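Retail Pricing Online – Unit 4 handout
Branislav Hrnčiar

Reading a product listing

A marketplace listing usually carries two prices, the current one and a crossed-out one. The crossed-out figure is set by the seller. Before you treat the gap as a discount, find out whether the item ever sold at the higher price.

Our class case is the Brikov kitchen scale, sold by two shops, Damico and Bellis. Damico lists it at 19 dollars with shipping included. Bellis lists it at 13 dollars and adds shipping at checkout, which brings the total to 20. Sorted by price, Bellis comes up first – the buyer still pays more there.
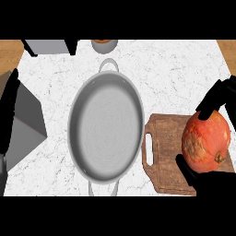

Price history

Prices on a comparison page are copied at a certain moment. Write down the date next to every price you collect. A price without a date can't be used in the assignment.

For the Prelten data file (over 3000 rows), work in this order:

1. Remove rows with no seller name.
2. Add shipping to the item price in a new column.
3. Group by product, then by seller.
4. Mark any product where the cheapest seller changes once shipping is added.

Terms to know: list price, landed price, reference price, seller rating, sponsored result.

Assignment

Pick one product sold by at least three shops and follow it for two weeks in December. Hand in the table and one page of comments. Group work is fine – put all names on the first page.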